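Nurska Robot Cell Back at Work After Harness Fault Traced to Worn Finger Pad

SKEDMONT — The wire harness cell at Nurska is running again, and the people who fixed it are so pleased with what they found that they have been showing it to anyone who walks past the door.

The cell stopped in October, a little before 4 p.m., partway through the second shift. A robot arm was moving finished harnesses out of a bin and onto a test board when one of them slid in its grip, swung wide and hooked a connector on the edge of the board. The arm kept going. It pulled the harness tight, tore a lead out of its plug and bent a bracket before the force limit finally shut everything down.

No one was hurt. An operator was standing outside the guard at the time and hit the stop button as well, a moment after the arm had already quit on its own.

"It quit, and that's the good news," said Zohreh Bakhtiari, who leads the automation group at the plant. "It should have quit a whole lot sooner, and figuring out why was one of the best puzzles I've had in years!"

Wire is a famously tough thing for a robot to handle. A metal block sits in the same shape every time. A harness flops, twists, folds over on itself and catches on its neighbors, and no two of them land in a bin the same way. The Nurska cell was built to deal with that, and until the stop it had been doing it very well, with 534 harnesses moved in the shift before without one drop.

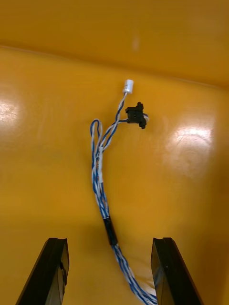 The first guess was the vision software, which had been updated that same week. Bakhtiari's group rolled it back and ran the cell slowly, with the guard locked and short test pulls only. The slips came back anyway. So did a second thing, and this is where it gets fun: the arm reported a perfectly good grip each time, even as the harness was creeping out from between the fingers.

Herman Pangaribuan, a service engineer with Masatik, the company that put the cell together, drove over the next morning with a box of spare parts and a pull gauge. He took the fingers off and measured the pads. One had worn down on a slant, too slight to notice by eye. The fingers were closing on the bundle at a bit of an angle, squeezing hard at one end and hardly at all at the other.

"The sensor only sees total force," Pangaribuan said. "Total force was fine. It was beautiful, even. I'd have signed off on it myself."

The pads are supposed to be swapped every 2000 cycles. The counter that tracks this had been reset by mistake during the software update, so the screen showed a nearly fresh set when the pads were well past due. The force limit had a problem of its own. It had been raised in the summer to stop a run of false alarms and was never brought back down, and that's why the arm pulled as long as it did before giving up.

All of it has been changed. The cycle count is now kept in the robot controller, where an update to the vision software can't touch it, and the force limit is back at its original setting. There is also a new check that Bakhtiari clearly loves. After every pick, the arm gives the harness a gentle tug and watches for movement. If the bundle shifts, the arm sets it down and tries again. The tug adds almost 18 seconds to each full bin, and she says the line can live with that easily.

Harnesses from the affected shift were pulled and tested again by hand before any left the building. The one that tore was scrapped. The bent bracket is sitting on Bakhtiari's desk, next to the worn pad.

Masatik has sent a notice to other plants that use the same fingers, asking them to compare the counter on the screen with their own maintenance log and to measure both pads at each end. Abbasi, which makes the pads, is looking at a version with a colored layer underneath that shows through when the top wears thin. Pangaribuan has already asked to try the first set.

The cell went back to full speed last week. The guard stays locked during test runs, and operators have been told to report any slipped harness right away, including the ones the arm recovers by itself.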